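Home | Builds | Interviews | Workshop Notes | Contact

A Sideboard, a Bin and a Home-Built Arm

By Birdie Kowalczyk
Saturday, June 4, 2022

Leszek Ostrowski started with the motors. He bought six of them secondhand, put them on a shelf in the shared workshop in Flollthorpe, and left them there until August of last year.

"I had the parts before I had any plan," he says. "I wanted an arm at home that could pick up small things from a piece of furniture and put them in a bin. Then I priced up what happens when you drive an arm into a cabinet door, and I decided to do the first part in simulation."

The arm is called Lito. The software that runs it is Sondetti, which Ostrowski writes himself in the evenings. Before the real arm is allowed to move, Sondetti has to work in a rendered room with a long black sideboard, a plank floor and a dark wall. 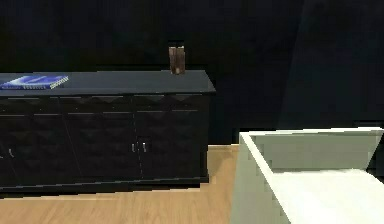
"I made it dark on purpose," Ostrowski says. "My first room had white walls and everything worked. Then I tried a black cabinet and the depth estimate fell to pieces. Black on black is where you find out what your code is doing."

He spent three weekends on the furniture model. Most of that went on the handles, which he kept making too thick. The floor took him an evening. The book on the sideboard is there as a thing to leave alone. The target is the little brown object at the other end.

"If it goes for the book, that counts as a fail, even if it picks it up nicely," he says.

A full run is 1000 attempts with small changes in where the cameras sit. He starts it before bed on an old desktop in the hall closet. His wife asked him to move it there on account of the fan.

I asked how he reads the results in the morning. He said he opens the failures first and looks at the camera views before he looks at any numbers.

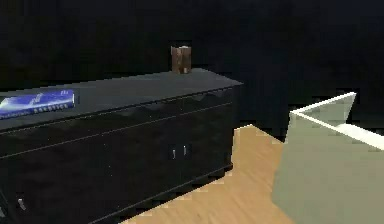 "You get lazy if you only look at the score," he says. "I had a week where the score went up and I was pleased with myself. Then I went through the pictures and the edge of the bin was being read as part of the furniture. It was getting the right answer for a bad reason."

He fixed that by changing how Sondetti handles edges, and the score dropped again. It took him most of a month to get it back.

The real arm is further along than he expected. The base and shoulder are done and bolted to a bench at the workshop. The elbow is waiting on a bracket from Polat, a small machine shop across town – he drew it wrong the first time and had to order it again. The wrist is printed and has cracked twice.

"I'd print it thicker, but then it's heavy, and then the elbow motor complains," he says. "So I'm going to try a different shape."

He does not want to put a date on the first real pickup. The members have asked for a demonstration, and he has told them they can watch when it works at home. For now he is adding a second camera mount to the bench and rewriting the part of Sondetti that plans the reach.

"The reach is ugly," he says. "It gets there, but it goes the long way around."

Related

Choosing secondhand motors for a small arm
Workshop Notes: new rules for the printer shelf
Interview: rebuilding a pen plotter on a kitchen table
How to draw a bracket a machine shop can read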